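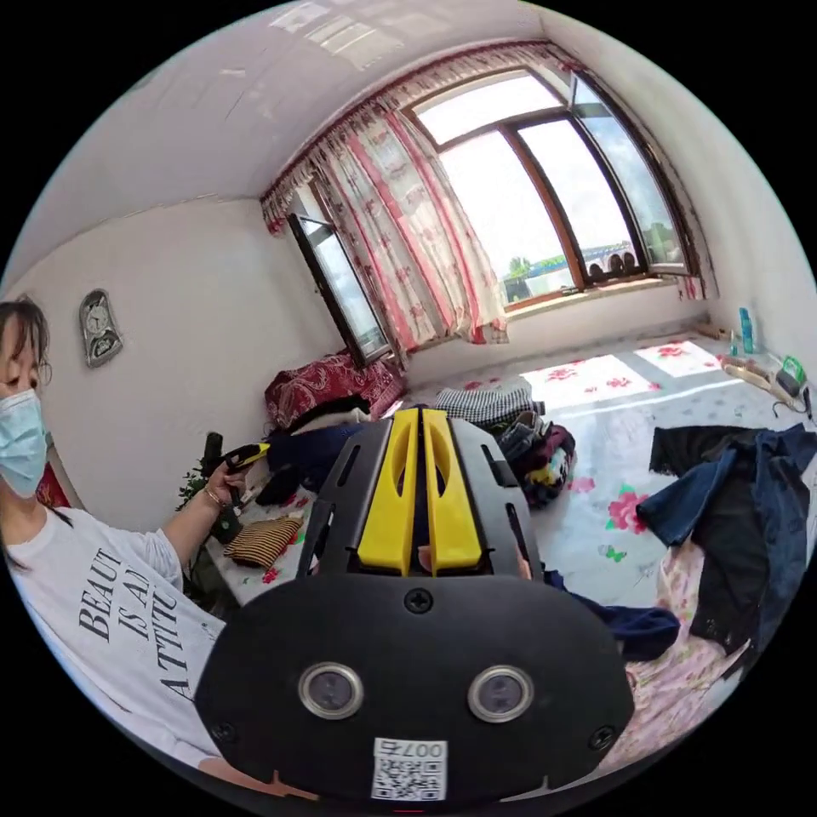

Fig. 1. White short-sleeved T-shirt, black slogan print. Blue face mask.

Posted in: Student Work > Textiles > Year 2 projects
Last updated: September

Why slogan T-shirts go bad: printed lettering on cheap cotton

Project report, second year, Textiles and Surface

1. What the project was

Slogan T-shirts are everywhere and most of them look terrible after a summer. Letters crack, or go grey, or the edges lift and curl. I wanted to know how much of that is the ink, how much is the shirt and how much is people washing them badly. Original plan was bigger (dyes as well, and embroidery) but it got cut down in the second week. Only lettering in the end. Only black on white.

The question I wrote on the form: "Which low-cost print method keeps black lettering readable longest on a light cotton jersey?" Readable, so a faded letter can still pass and a very black one with a chunk missing can fail.

2. Background, short

Slogan shirts took off once screen printing got cheap enough for small shops. A lot of the ones sold on market stalls now are done with heat transfer, where the design is printed on film and pressed on. Quick, no screens to clean, and you can do one shirt at a time. The stall holders on the main street at Sầm, where I bought my shop samples, mostly didn't know which method theirs were. One said "the good one". You can usually tell by stretching it. A transfer has a skin that sits on top and goes shiny when you pull. Water-based ink goes into the cloth and you hardly feel it.

The slogans themselves are a whole other project. Lots of lines about beauty, attitude, dreams, Paris. Spelling mistakes quite common on the stalls. I didn't reject any samples for spelling.

3. Materials

— Blank shirts: Nivitz, the basic white one, bought as a pack from the wholesaler. Thin jersey, side seams, feels a bit papery before the first wash.
— Ink A: Rellisari water-based black.
— Ink B: Rellisari plastisol black, same supplier so the comparison is a bit fairer.
— Transfer film: the Vustel one the print room already stocks.
— Finished shirts from Sầm, as a check against real life.

All my own prints used the same test word in a plain bold sans serif. Picked a word with an E, an A, an S and an O in it because thin joins and small holes fail differently. Should of added a serif font too. Didn't.

4. Method

Washed all the blanks once before printing to get the finish off. First batch I forgot and had to bin, the water-based ink just sat there and beaded.

Water-based: two pulls, air dry overnight, then heat press. Plastisol: two pulls, flash between, then cure. Transfer: pressed once, peeled cold like the sheet says.

Then two tests.

Rub test. Print room rub tester, dry cotton pad, 2,000 rubs per sample, stopping at 800 to look and photograph. The pad gets changed at the stop. I looked at every letter under the lamp and gave it a pass, a part pass or a fail.

Wash test. Normal cotton programme, the same powder every time, shirts inside out for half of them and right way out for the other half. Line dried. No tumble drier, the one in the building was out of order for most of term.

Also a small soak test, just to see if colour bled. Each swatch in 2,000 ml of warm water with a strip of plain white cotton, left till the water was cold.

5. Results

Rub test. Water-based went paler by 800 and kept going paler, but every letter still passed for reading at 2,000. More of a charcoal by then. Plastisol was nearly unchanged at 800. At the end it had a polished look and one pinhole in the middle bar of the E, part pass. Transfer was perfect at 800, really sharp, best of the lot. Then it went wrong somewhere after that and by the end the corners of the A and the S had lifted. Fail on both. I can't say exactly when as I only had the one stop. A second stop would of been sensible.

Wash test. Biggest surprise was how much inside out mattered. For the transfer it made more differnce than anything else I changed. Right way out, the film cracked along the direction the jersey stretches, fine lines first, then flakes. Inside out it still cracked but the letters stayed whole. Plastisol showed hairlines on the right-way-out shirts only. Water-based just faded, about the same either way.

Soak test. Plastisol and transfer clean. Water-based left a faint grey on one strip, the one from the swatch I think was under-cured (it was at the edge of the press). Repeated with a fresh swatch, clean.

Sầm shirts. Very mixed. Two that looked identical on the stall behaved nothing like each other. The cheaper fabric twisted in the wash so the slogan ended up going round towards the side seam, and that made it harder to read than any cracking did. Not an ink problem at all.

6. Discussion

For the question as written, water-based wins on readable and loses on black. If a customer wants it to look new they'd probably pick plastisol. Transfer is the best looking on day one and the worst later, and that fits with it being popular on stalls.

The fabric matters more than I gave it credit for at the start. Twisting, thinning at the shoulder, shrinking in length so round letters go oval. None of this was in my scoring sheet, I added a notes column half way through and it ended up the most useful column.

Problems:
— only one font and one size
— one brand of blank
— press heat uneven at the edges, known fault
— I did all the scoring myself, so no second opinion
— iron marks on two of the wash samples, my fault, left out of the results

7. If I carried on

Bigger letters vs small ones. Dark shirts with white ink, much harder. Tumble drying when the machine is fixed. And a proper measure for twist, probably just a set square against the hem.

Swatches are in the flat file drawer, labelled. The scoring sheet is pinned on the inside of the folder, notes column is the one in pencil.

Related
Natural dyes on wool: onion skin and madder
Pockets that don't rip, a comparison of corner stitching
Block printing a tea towel set
Print room: how to book the heat press
Year 2 project brief and deadlines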